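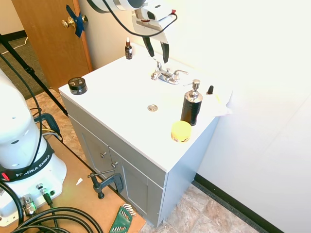

Last updated: 20 August 2022

Reference > Bathroom > Fixtures and Furniture > Vanity

Bathroom vanity

A bathroom vanity is a cabinet with a sink or basin top, made to stand against a wall and to hide the plumbing while giving the household somewhere to put its soap, creams and small bottles. The word came over from the dressing table, and for a good while the two meant nearly the same thing, so older catalogs can be a little confusing on the point.

Parts

The base is usually a box with doors, drawers or a mixture of the two. Many bases have drawer-style fronts near the top, and it is well worth giving one a gentle pull before making plans for it, as the panel directly before the basin is often fixed in place. Small knobs set close to the center seam are a common and rather pleasant choice on narrow cabinets, and a light gray base under a white top has become one of the most familiar pairings of all.

The faucet may have one handle or two. On a two-handle faucet the levers sit on either side of the spout, traditionally with hot on the left. The drain is closed by a stopper, frequently in the same chrome finish.

Keeping the countertop

Almost everyone ends up with more on the counter than they meant to have. A tall pump dispenser is best kept beside the faucet, where wet hands can reach it without dripping across everything else. Low round jars can live toward the front, while dropper bottles, being light and easily tipped, do better in a back corner by the wall. Amber glass is favored for these and helps protect contents that spoil in light. A cloth laid over the side edge is handy, though it does need hanging up properly now and then if it is ever to dry!

Makers and models

The Gurkunel workshop introduced its Skirnex vanity in June, designed by Yakubu Eze and offered in a first run of 167. The older Midtbø, from Ketard, was made in five finishes and is still fondly spoken of by people who have had one for 20 years or more.

See also: Pedestal sink; Medicine cabinet; Washstand

Filed under: Bathroom furniture, Storage, Sinks and faucets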